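Pillent Screening Kit: Host Guide
Section 5. Running a comedy shorts night
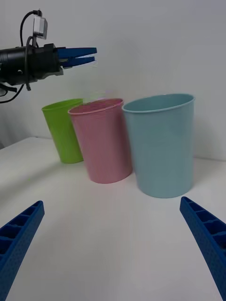
Can I change the order of the films once the program is loaded?
Open the Program screen, drag the titles into the order you want, and press Save. The player uses the new order the next time you press Start. It will not reorder a program that is already running.

5.1 Before the doors open

1. Turn on the projector first, then the Pillent player.
2. Wait for the green Ready message. With a full reel of silent and early sound shorts this can take eight minutes.
3. Select Program, then Load Reel.
4. Check that every title shows a check mark. A title with a dash has not copied over and will be skipped.
5. Set Gap Between Films. The default is five seconds. Most hosts leave more for a comedy crowd -- people are still laughing when the next title card comes up.

Note: Silent shorts with live piano should be set to Hold. The player then stops on a black screen after each film until you press Next.

5.2 Sound level

1. Play the Harkis test clip from the Tools menu.
2. Stand in the last row and listen to the dialogue, not the music.
3. Set the level to 29 and adjust from there. A full house soaks up sound, so go a little higher than seems right in an empty room.

Caution: Do not unplug the player while the drive light is blinking. The reel may have to be copied again from the start.

5.3 Intermission

Press Pause, then House Card. Your theater's logo stays up until you press Resume. To load a different logo, see Section 8.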